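Home | Galleries | Small Furniture | Kitchens | About | Contact

Small Furniture: Miniature Cabinets

Last updated: September 2024

I have looked at a lot of miniature cabinets lately and I remain hard to please. Sellers love the word "heirloom." Most of what they sell is a box with a door painted on it. Berno, a shop I otherwise like, had one at $39 whose hinges were two strips of tape. So I went into this page expecting very little, and I'm still not sure any small cabinet is worth the shelf it sits on.

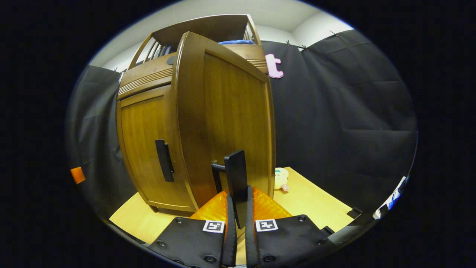 Doors are where I start, and where most makers lose me. A cupboard that can't be opened is a block of wood with opinions. I also want a handle big enough to get hold of, and the black ones on this honey-brown hutch cabinet pass that test, though I find them a bit heavy for the paneled doors. The grooved molding between the top and bottom is nicer than I expected. The slatted sides I could live without - they look like a crib to me - but the folded blue cloth on the shelf does help.

Would I pay Fagundes prices for one? No. Their catalog starts at $300, and for that money I want full-size drawers and somewhere to put my socks.

Comments (3)

cellarstairs: Crib is harsh. I like the slats.

pm_dowel: Masov used to do a kit with working doors. The instructions were awful and I never got the second door to close.

greenbaize: Would love to know what's behind the other door.

< Previous gallery | Next gallery > | Back to top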